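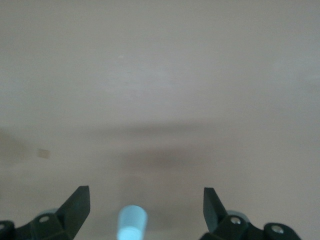 Werenano: notes on a tabletop tidying set

What's in here

Hi! This is the readme for Werenano, my collection of pictures and notes about clearing small stuff off a work surface. Small stuff meaning the bits that get left behind after the big things have gone back on the shelf - blocks, offcuts, stray game pieces, the odd eraser. I started it in March and it has grown a lot more than I planned (my first folder was called "test2" and I really thought that would be the end of it).

There are 290 entries at the moment. Each one has a picture, a short line saying what's out on the surface, and a tag for how cluttered it is.

Clutter tags

bare: nothing out at all
single: one thing sitting by itself, like the little tan block on the beige surface
few: several things, with plenty of open space between them
busy: things touching or piled up

"single" is the biggest group, with 169 entries. I like those best, but they're also the ones where I argued with myself the most over the notes. When something is small, blurry and nearly the same color as what it's sitting on, please write "small tan block" and stop there. Don't guess at what it's made of. Konrad Kaczorowski went through an early batch and found 13 notes where I'd gotten carried away and named a material I had no way of knowing. All fixed now, thanks Konrad!

Shadows

Soft dark patches are not objects. If a patch has no clear edge and just fades into the surface, leave it out of the note. Zofia Urbańczyk suggested a separate "shadow" column, and I tried it for a while, but it made the sheet hard to read so it's gone again. The old column is still in the backup if anyone wants it.

Known problems

- Beige on beige is hard. Colors drift a bit cooler or warmer across one surface, so use the plainest color word you can.
- 14 entries still have no clutter tag. I'm getting to them.
- Some notes say "table" and some say "surface". I meant to pick one (surface), and then didn't go back and change the old ones.

Adding your own

Copy the last row of the sheet, change the note and the tag, and send it over to me. Keep notes to one line please!

Last updated Oct 24, 2025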